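Saturday, cold store bench, Ultville

Third day on the door seal comparison. Tirer gasket fitted to cabinet A last night, old Bae profile left on cabinet B. Both set to 4 °C, both loaded with water bottles to the same level. Loggers at 60 s intervals, probes on the upper shelf, lower shelf and behind the drawer.

A held well overnight. Upper shelf drifted by less than half a degree between compressor starts. B was worse on the hinge side, as it was on Thursday's run. Paper strip test agrees: the strip pulls free on B anywhere in the bottom 20 cm of the hinge edge, and grips everywhere on A except one corner. That corner was pinched when I pressed the gasket in. Warmed it with the hair dryer and it came back most of the way. Will repeat the strip test after lunch.

Log file for A has 2,182 rows. Should be more for the period, so the logger dropped out at some point. The gap is near the start, before the cabinet had settled, and I have left those rows out of the average for both cabinets.

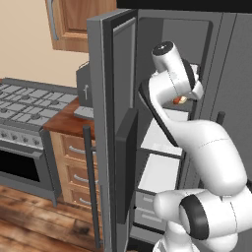
Door opening test, 11:15 onwards. Door opened to 90 degrees, held for 20 s, closed, left to recover. Repeated 3 times per cabinet. Recovery on A was quicker each time, but the ambient rose by about 3 degrees over the morning and B was tested second, so the figures flatter A. Stanisława Górecki suggests alternating the cabinets and I agree. Monday's run to be done that way.

Energy meter on B reads low against the Tivo clamp. Swapped the two meters over and the low reading moved with the meter, so the fault is in the meter and the cabinet is fine. Marked it with red tape. Please do not put it back in the drawer.

Still to do:
Refit the pinched corner on A properly
Find out why the logger stops - battery contact looks dull, clean first
Check hinge alignment on B before blaming the gasket
Order more Tirer profile, the July stock is down to one length

Defrost left off on both until the repeat run is finished. Drip trays emptied 16:40.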